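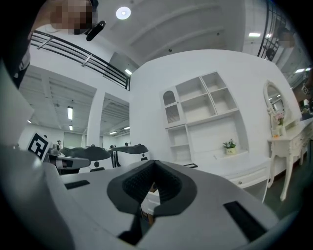

Kategorie: Einrichten & Ordnung › Arbeitsräume

Weißer Tisch in großer Halle: Papierfussel, Flecken und wohin mit dem Kleinkram?

toftrand, Mai 2021

Hallo zusammen,

wir nutzen seit März eine Halle mit Galerie als Arbeitsfläche. Weiße Decke mit Lamellen, Leuchtstoffröhren, oben auf der Galerie ein schwarzes Metallgeländer. Hell ist es also, und genau deshalb sieht man auf dem weißen Tisch jeden Krümel und jeden Streifen.

Auf dem Tisch stehen dauerhaft ein kleines Bild mit schwarzem Rahmen und eine Topfpflanze im weißen Topf. Dahinter steht ein weißes Regal mit offenen Fächern. Abgewischt wird bisher mit Papiertüchern. Die fusseln, und am Ende liegt immer irgendwo eines zerknüllt herum. Meine Fragen:

Womit wischt man so eine Platte ab, ohne dass Schlieren bleiben? Ich vermute eine beschichtete Platte, der Hersteller soll Vulline sein, eine Pflegeanleitung habe ich nicht mehr.

Und wie haltet ihr den Boden frei? Bei uns liegen Kabel, dazu kommen Kartons und Schuhe. Der Boden ist dunkelgrau, schwarze Kabel übersieht man darauf leicht.

pradau_nord

Zur Platte: zwei Mikrofasertücher, eines feucht, eines trocken. Lauwarmes Wasser mit einem Tropfen Spülmittel, auswringen, in Bahnen wischen, sofort trocken nachreiben. Wenn Schlieren bleiben, war fast immer zu viel Spülmittel im Wasser. Dann noch einmal mit klarem Wasser drüber. Scheuermilch und Schmutzradierer würde ich weglassen, die machen beschichtete Flächen auf Dauer stumpf, und auf stumpfem Weiß haftet der Dreck erst recht.

Die Tücher bei 40 Grad waschen, ohne Weichspüler. Bei 30 Grad geht es auch, nur Fett bleibt dann eher drin.
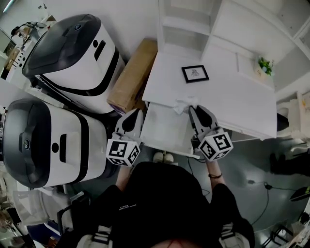 Papiertücher nehme ich nur noch, wenn etwas verschüttet wurde, und dann wandern sie direkt in den Eimer. Stell einen kleinen ohne Deckel neben den Tisch. Solange der nächste Mülleimer am anderen Ende der Halle steht, bleiben die Tücher auf der Tischkante liegen, das war bei uns genauso.

Bild und Pflanze würde ich ins Regal stellen, falls ein Fach hoch genug ist. Sonst ein Untersetzer unter den Topf — Wasserränder auf Weiß sind lästig. Den Rahmen beim Wischen anheben und nicht schieben, sonst gibt es irgendwann Kratzer.

otau29

kabel mit gewebeband festkleben und gut. kartons flach zusammenlegen und weg damit, die lehnen sonst ewig irgendwo rum

lamellendach

Gewebeband hinterlässt nach ein paar Wochen Kleber auf dem Boden, das würde ich nur für kurze Zeit machen. Für dauerhaft liegende Leitungen gibt es flache Kabelbrücken aus Gummi, am besten in Gelb oder mit gelbem Streifen. Kabel, die nur bis zum Tisch müssen, kann man an der Wand entlang führen und unter der Tischplatte mit Klemmen befestigen.

Für die Schuhe reicht eine Abtropfschale neben dem Eingang. Unter dem Tisch stehen sie beim Wischen immer im Weg.

toftrand

Danke, Eimer und Mikrofasertücher sind besorgt. Die Schlieren sind nach dem zweiten Durchgang mit klarem Wasser weg. Um die Kabel kümmere ich mich als Nächstes.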